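Clearing and wiping down a shared table

A long table in a common room collects wrappers, cups and half-used packets all day. This is the order we use at Stillotside, and it takes a few minutes.

1. Start with the film
Pick up clear plastic before anything else. It is hard to see on a pale top, and a wet cloth drags it around or sticks it down. Run your hand along the edges too. Soft plastic goes in its own bag, if your council or shop takes it.

2. Move the things that stay
Cups, plates and tissues go to one end. Lift them, don't slide them, as grit under a base will mark a matte finish. Grooved wooden plates get a dry brush first and should never be left to soak.

A typical table before we start has a ribbed pink cup, a tissue pack in purple and white plastic, a round wooden plate at one side and crumpled film near the edge.
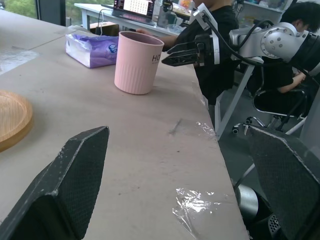 3. Treat the scuffs
Dark streaks on a beige top often lift with bicarb on a damp cloth. Rub lightly, going with the streak, and rinse the cloth often. Try a hidden spot first – some coatings lose their colour.

4. Wipe and dry
Use warm water with a drop of dish soap, working from the far end towards you. Dry with a second cloth, then put everything back.

Tips from Lenni Harju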